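How to Read a Ballot Measure Before You Vote on It

Posted 03/12/2022 by Agata Orlandini

I used to walk into the booth, get to the long wordy part at the bottom, and guess. There, I said it. Then a few years back I voted yes on something in Drurnine that I was very much against, because on that measure a yes meant repealing the thing I liked. I was mad at myself for weeks! So now I have a little routine, and a friend asked me to write it up.

Step 1. Get the full text, and get it early

Your county elections office will have it, usually online, and often in a booklet they mail out. The title on the ballot is a short summary somebody had to write, and summaries leave things out. Our last one had a title of 29 words. The measure itself ran to 1,772. I'm not saying you need to read all of it twice, but do sit down with it once, with a pen and coffee.

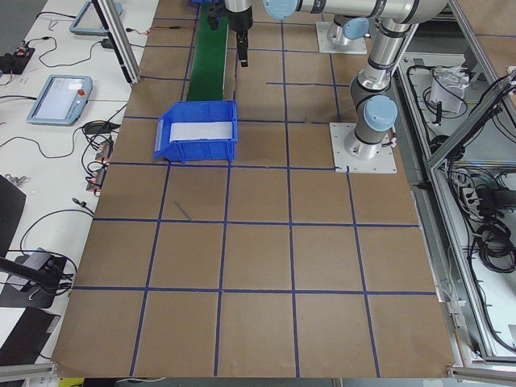
Step 2. Work out what yes and no do

Grab a scrap of paper and write two sentences. "If yes wins, the law will say..." and "If no wins, the law will say..." If you can't finish both of them, go back to the text. Watch for words like repeal, reject, uphold and prohibit, because those are the ones that flip things around (that's how I got burned). On a referendum, where voters are deciding whether to keep a law that already passed, check very carefully which side keeps it.

Step 3. Look for the definitions

They're usually near the front and they're dull, and I skipped them for years. Say a measure regulates "retail sellers." Does that cover the guy with a table at the farmers market? The definitions will tell you. So will the effective date, which tends to hide at the very end – sometimes it's 30 days out and sometimes it's a couple of years.

Step 4. Find the money

Many states and counties publish a fiscal note, a short estimate of what the measure would cost or bring in. Read who pays, and check where any new tax money is supposed to go. "May be used for" is a lot softer than "shall be used for."

Then look up who is funding each campaign. Your state's campaign finance site should have a search box. I wouldn't vote on that alone, but I do like to know.

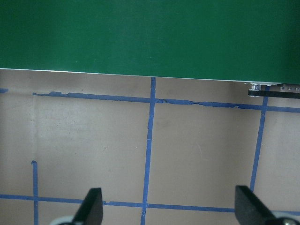 Green board and a pale beige surface.

Step 5. Read both arguments, even the annoying one

If your booklet prints statements for and against, read the side you disagree with first. My neighbor Dougal Paterson and I swap booklets with our notes scribbled in the margins, and we almost never vote the same way. He still catches stuff I miss. Last November he spotted that a rule I'd called statewide only applied to towns with more than 200 registered voters.

Step 6. Fill out a sample ballot

Most election offices let you print one. Mark it up at home and, if your state allows notes in the booth (check first, rules vary), bring it along. Mine goes in my coat pocket, folded in four.

If you're still stuck on a measure after all that, you can leave it blank. In most places the rest of your ballot still counts just fine, and your election office can tell you for sure.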